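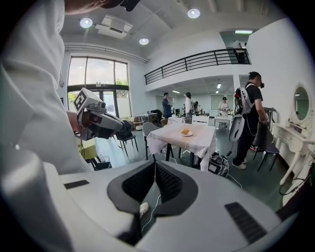
Las partes de una habitación alta

Una habitación alta es la que tiene el techo bastante más arriba que el de un dormitorio normal. En algunas, la altura alcanza para construir un segundo nivel que ocupa solo una parte de la planta. En esta ficha se estudian los elementos que forman una sala de ese tipo: el techo, las luces, la ventana, el altillo, la barandilla, la mesa y las sillas. De cada uno se indica qué es, para qué sirve y qué palabras se usan para nombrarlo.

1. El techo

El techo es la superficie que cierra la habitación por arriba. Los techos interiores se pintan a menudo de blanco. El color blanco refleja la mayor parte de la luz que recibe y la devuelve hacia abajo. Un techo oscuro absorbe más luz, y la habitación necesita entonces lámparas más potentes.

En una sala alta el aire caliente se acumula arriba. El aire, cuando se calienta, se dilata: la misma cantidad ocupa más espacio y pesa menos que el aire frío que la rodea. Por eso sube. Quien está sentado a la mesa puede notar fresco en los pies mientras junto al techo hay varios grados más.

2. El aparato de aire acondicionado

Algunos aparatos de aire acondicionado se montan en el techo. Desde abajo se ve una pieza rectangular. Este aparato toma aire de la sala, lo enfría al pasarlo por unos tubos fríos y lo devuelve. El aire frío pesa más y baja por sí solo, de modo que el techo es un buen lugar para soltarlo.

El calor que se quita a la sala no desaparece. Un líquido especial, llamado refrigerante, lo transporta por tuberías hasta otra máquina situada fuera del edificio. Esa máquina lo expulsa a la calle.

3. Las luces empotradas

Empotrar significa meter una cosa dentro de otra hasta que quede a ras. Una luz empotrada no cuelga: está colocada en un agujero del techo, y a la vista queda solo la parte que alumbra. Las hay redondas y cuadradas. En la sala que encabeza esta ficha hay tres redondas.

El tubo fluorescente funciona de otra manera. Contiene un gas y una cantidad muy pequeña de mercurio. Al pasar la electricidad se produce una luz que el ojo no percibe, llamada ultravioleta. La cara interior del tubo está cubierta de un polvo blanco que recibe esa luz y la transforma en luz visible. Un tubo roto no se toca con las manos; hay que avisar a una persona adulta.

4. La ventana y la puerta de cristal

El marco es la pieza que sujeta el cristal. Puede ser de madera, de plástico o de metal. El metal es resistente y permite hacer marcos estrechos para cristales grandes. Tiene un inconveniente: conduce bien el calor. En invierno, un marco metálico sencillo se enfría deprisa. Los fabricantes lo resuelven poniendo entre la cara de dentro y la de fuera una tira de un material aislante — a esa tira se le llama rotura de puente térmico.

Una ventana alta deja entrar la luz hasta más adentro que una ventana baja. Los árboles que crecen delante cambian esa luz. En verano las hojas dan sombra. En octubre muchas especies empiezan a perderlas, y el sol, que ya está más bajo, pasa entre las ramas.

5. El altillo

El altillo, también llamado entreplanta, es un piso intermedio. No cubre la sala entera: termina en un borde abierto, y desde allí se ve la parte de abajo. Sirve para ganar superficie sin hacer más grande el edificio.

Un ejemplo con números: una sala tiene 54 metros cuadrados de suelo. Se construye en ella un altillo de 30 metros cuadrados. La superficie útil pasa a ser de 84 metros cuadrados. La zona situada bajo el altillo queda con el techo más bajo y recibe menos luz de la ventana, así que suele llevar lámparas propias.

6. La barandilla

El borde de un altillo necesita una barandilla. Su función es impedir las caídas. Tiene tres partes principales:

Pasamanos: la pieza horizontal de arriba, donde se apoya la mano.
Montantes: las piezas verticales que unen el pasamanos al suelo.
Relleno: lo que cierra el hueco entre los montantes. Puede ser de barrotes, de cristal o de chapa.

Los huecos deben ser pequeños, para que no quepa por ellos la cabeza de un niño. No hay que trepar a una barandilla ni dejar objetos sobre el pasamanos. Una cuchara que cae desde un altillo llega abajo con velocidad suficiente para hacer daño.

7. La mesa y el mantel

La mesa consta de un tablero y de un apoyo, que pueden ser cuatro patas o un pie central. Una mesa cuadrada tiene los cuatro lados iguales, y con una silla en cada lado todas las personas quedan a la misma distancia del centro.

El mantel es la tela que cubre el tablero. Lo protege de manchas y arañazos y reduce el ruido de los platos. La parte que sobresale y queda colgando se llama caída. Para calcular el tamaño de un mantel se suma al lado de la mesa dos veces la caída. Si la mesa mide 90 centímetros de lado y se quiere una caída de 25, el mantel debe medir 140 centímetros de lado.

8. El bollo

Sobre el mantel hay un plato blanco con un bollo redondo de color marrón dorado. El color de la corteza de los bollos se debe a una reacción entre los azúcares y las proteínas de la masa. Se llama reacción de Maillard y necesita bastante calor. La superficie se calienta más que el interior, y por eso la miga de muchos bollos queda clara. Pintar la masa con huevo antes de hornear añade proteínas y oscurece el color.

9. Las sillas

No todas las sillas de una mesa tienen que ser iguales. Conviene conocer al menos dos tipos.

Silla de carcasa. El asiento y el respaldo forman una sola pieza curva, parecida a una concha. Muchas se fabrican con plástico fundido, que se inyecta en un molde y se endurece al enfriarse.

Silla de ratán trenzado. El ratán es una palmera trepadora que crece en bosques tropicales de Asia. Su tallo es largo, flexible y macizo. El bambú, con el que a veces se confunde, suele ser hueco. Para curvar el ratán se calienta con vapor; después se deja enfriar con la forma deseada.

Actividad

Material: lápiz, regla, papel cuadriculado y cinta métrica.

Mide el largo y el ancho de una habitación de tu casa. Dibújala vista desde arriba, de manera que dos cuadros del papel equivalgan a un metro. Añade la mesa y las sillas en su lugar. Marca la ventana con una línea doble y la puerta con un arco que indique hacia dónde se abre.

Vocabulario

Aislante: material que deja pasar poco calor.
Caída: parte del mantel que cuelga.
Empotrado: metido en un hueco y a ras de la superficie.
Entreplanta: piso intermedio abierto por un lado.

Texto: Elfriede Lüthi. Revisión técnica: Vinzenz Brunner.
Fichas Mösli, serie «La casa por dentro». Ficha siguiente: Las escaleras.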